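Subject: Re: [felting] Slippers come out in two sizes
From: Rania Sayegh
To: the felting list

Hello Isauro, hello all,

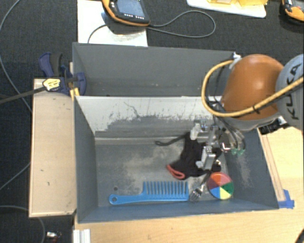

I read your message two times before answering, and I think your problem is in the layout of the wool and has little to do with the soap. I quote the part I mean:

> I weigh the wool for each slipper on the kitchen scale, so both get
> the same. I use the template from the Salo booklet, cut from floor
> underlay. The first slipper is always good. The second one finishes
> longer and thinner at the toe, and no amount of rolling brings it
> back. Could it be that my water is too cold by then? Murray says to
> use more soap but I already have foam up to my elbows.
> Isauro

The same happened to me for my whole first winter. I was making one slipper completely, then the other one the next evening. My hands were tired from the first one, and I rolled the second one mostly in one direction, from heel to toe, as that is the easy direction on my table. Felt shrinks in the direction you roll it. If you roll less across the foot, it stays wide, and if you roll less along the foot, it stays long. So please look at which direction you are using when you get tired.

What I do now is to lay both slippers on the same day and keep them at the same step. Four thin layers on each side of the template, every layer crossing the one before. I divide the wool in small piles before I wet anything, one pile for each layer. If you weigh only the total, you can easily put too much in the first layers and then the toe gets what remains.

For the rolling I do 600 rolls for each slipper, and I turn it by a quarter after every 50. Lindsay Prendergast wrote on this list that she does 900, but she uses the Nägeli merino and I use the coarse gray wool from Irkasgate, which closes faster. I would not go to 1,000 with any wool, the surface becomes hard and it is difficult to shape the heel after.

About the water: mine is warm from the tap at the beginning and I let it go cold while I work. Only for the last part, when the wool is already holding together, I use hot water. I have never seen that a cold start made a slipper longer. About the soap I must disagree with Murray, sorry Murray. With too much foam the fibers float and do not catch each other. Press some out with a towel and try again.

One question from my side. Darcy Baxter mentioned a latex sole that you paint on in two coats. Does it stay flexible in a cold hallway? I have leather soles on mine but sewing them takes me longer than the felting, and my sister wants three pairs before the end of December.

Isauro, if the long slipper is not dry yet, wet it again with hot water and roll it only from toe to heel, then measure it against the other one.

With kind regards,
Rania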